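Okodent Variant Tables

README for the release prepared in June

What this is

Tables of inherited variants reported in genes linked to enamel and skin barrier disorders, with the clinical notes that came with each report. The set covers 6 genes and 3637 variant records. Of these, 1007 have a linked clinical note. The rest have sequence information only.

The tables were put together at the Hirnevstead lab by Mojtaba Kazemi and Sarita Ahuja. Pallavi Shukla checked the clinical terms. Berhanu Endale wrote the import scripts and still maintains them.

Files

variants.tsv: one row per variant, with gene, transcript, coding change, protein change and source code
notes.tsv: one row per clinical note, joined to variants.tsv on record_id
terms.tsv: the word list used to code the notes
CHANGES.txt: corrections made after the first release

All files are tab-separated and UTF-8. Missing values are left blank. A zero in the age_onset column means onset at birth.
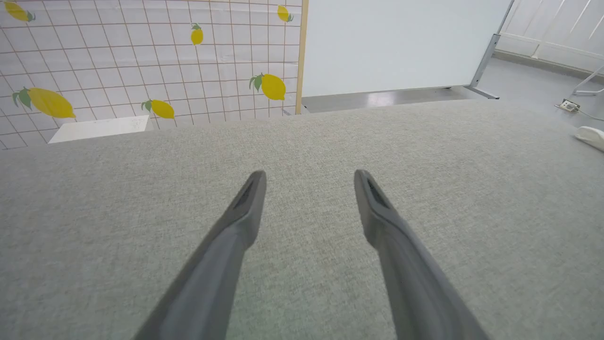
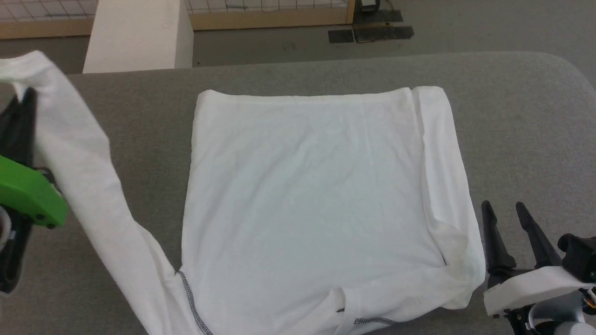

Gray work surface; white shirt with gray stitching in the second picture.

How records were coded

Each note was read by two people working separately. Where they disagreed, Manju Chaudhary made the final call and the row has a 1 in the adjudicated column. Variants were written against a single transcript per gene, listed in the header of variants.tsv. Older reports that used a different numbering were converted, and the original text is kept in orig_name.

Known problems

Families reported more than once may appear as separate records. We merged them when the source gave a matching pedigree and left them alone when it did not.

Splice variants have a blank protein change unless RNA work was reported.

Severity is coded from the wording of the report. It should not be compared across sources. Rows with source code BD come from the Boneddale clinic and use an older severity scale, which we have not converted.

Use

The tables are meant for research on variant patterns and for teaching. They are not suitable for diagnosis. To load them with the Rawat import script, keep all files in one folder and leave the header lines in place.

Please send corrections to Berhanu with the record_id and the source of the new information.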